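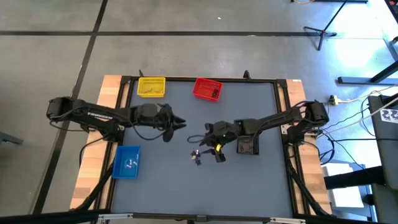 The sorting bench is running again, and thank you to everyone who stopped by with kind words, spare ice packs and (in Ferdinand's case) a very large coffee cake. So many of you have asked what happened to Zubaida's knuckles that it seemed best to put the whole story in one place, including the parts that don't make us look especially clever.

For those of you in the other building who haven't had the pleasure, the sorting bench is the one where the two arms face each other across the mat, with the yellow, red, blue and black bins set out between them. A little heap of small parts goes down in the open part of the mat, the arms pick through it, and each part is supposed to end up in the bin it belongs in. Between rounds a person puts down a new heap. It's slow, fiddly work and we've grown very fond of it.

What happened

We were on the eighth heap of the afternoon, a little after 3:30, when the right arm stopped partway through a reach. It does that now and then when it loses track of a part, so Nghĩa Nông did what we all do and pressed pause on the Tiltance screen. Both arms showed as paused. Zubaida Minhas waited, saw that nothing was moving, and reached in to straighten the heap, which had spread out a bit toward the black bin.

The left arm stayed put. The right arm finished the reach it had started, then swung down, caught the back of her hand and pinned it against the rim of the bin. Nghĩa hit the stop button and the arm went limp, and Zubaida had her hand out before he'd made it to her side of the bench. She came away with two bruised knuckles and a scrape. The clinic took a good look and sent her home, and she was back in the next morning, mostly, she says, to make sure we didn't clean up before she could see the logs.

What we found

Haiyan Fu spent that evening and a good part of the next day with the logs, and Mỹ Tô ran the bench at low speed with everyone standing well back. The pause button sends one message to each arm. If an arm happens to be in the middle of clearing a "lost part" error, it takes the message, reports itself as paused, and then carries on with the last move it had waiting. Mỹ got it to happen 7 times in 100 tries, which is a lot more than any of us would have guessed, and it must have been happening quietly for a good while before a hand got in the way.

I want to be clear that this was our own code. We wrote the pause screen ourselves last spring, in something of a hurry, before the move from Sunby, and we tested it only with both arms running normally. We also let a habit grow up around it. The written steps have always said to use the stop button before reaching in, but stopping means the arms have to be brought back up by hand, which takes a while, and pausing was so much quicker. I've done it myself more times than I'd like to admit, and Zubaida was only doing what she had watched me do.

The fix is in. The arms now throw away any waiting move when they're paused, and the screen doesn't say "paused" until both of them have reported no movement. Mỹ ran her 100 tries over again and got a clean sheet, and then ran them once more because she's Mỹ. We've since gone back to regular sorting, same bins, same kinds of parts, with a few changes in how we go about it.
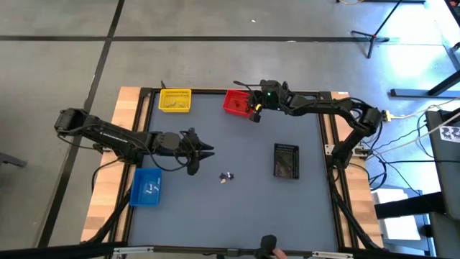 What changes for you

Pause is for looking. If any part of you is going past the edge of the bench while the arms are live, press stop first and keep it pressed in until you're clear. Yes, even to nudge one piece.

The person placing the heap now calls "hands in" and "hands out," and whoever is at the screen says it back. It felt silly for the first hour or so.

Bringing the arms back up after a stop used to take 16 clicks, and Haiyan has promised to get that down before the end of May. I think this will do more good than any sign I could tape up, though I have taped up a sign.

If an arm ever does something after it has told you it's finished, please write it in the bench book, however small it seems. Ferdinand Grabner went back through the old pages and found two notes about a "twitch after pause" that none of us had followed up on, and I'm sorry about that.

Anyone who wants to go through the logs with Haiyan is welcome at the bench after lunch on most days. Zubaida will be there too, and her hand is doing fine, and there may be a little coffee cake left.

16 shares
8 comments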